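Archive home | By thread | By date | Previous | Next

To: branch-notices list
From: Collections Office
Date: 5 February 2019
Subject: Re: Return of loan boxes before the move to Cormier

Dear colleagues,

Thank you for the replies received to our notice on loan boxes. Several branches have raised the same point, and we are answering it on the list so that all may see the reply. The message from the Marnach branch is quoted in part.

> We hold 542 of the loan boxes at Marnach, and most are
> still out with reading groups. Your notice asks for all
> boxes to be returned before the store moves to Cormier.
> Our groups were told in October that they could keep
> their sets until the end of the season. May we ask
> whether that still stands? We would also like to know
> whether sets in large print are to be treated in the
> same way, as these are hard to replace.

The promise made in October still stands. No reading group is required to give up a set early. The notice should have said that it applied only to boxes on branch shelves, and we regret that the wording was unclear.

Large print sets are to stay at the branch that holds them until the new shelving at Cormier has been passed for use. Please mark them on your list with the letters LP and leave the return column blank.
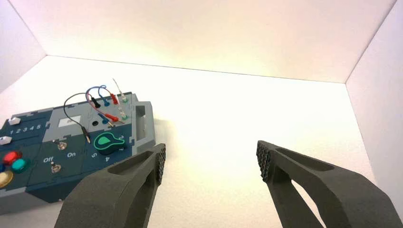 Collections Office, County Library Service

The store at present holds 1178 boxes, against room for 3000 in the new building. Branches need not therefore thin out their sets before sending them back. Sets with missing copies should be sent as they are, with a note of the titles inside the lid. Torn or stained copies will be dealt with at Cormier.

The van will call at Marnach first, then Dato, then Ukow. Each branch will be given three working days' notice. Boxes should be closed, labelled on the short side and left near the door used for deliveries. Staff at Dato are reminded that the rear entrance is shut while the paving is relaid, and that the van will use the side gate.

Requests for new sets may still be sent in during the move, but they will be filled in the order received and some delay must be expected. Requests already made do not need to be sent again.

Any branch that has already called in sets from its groups as a result of our first notice may hand them back out. Please let this office know which sets are affected, so that the loan record can be put right.

Yours faithfully,

Collections Office

Contact the list owner | Copyright County Library Service | Back to top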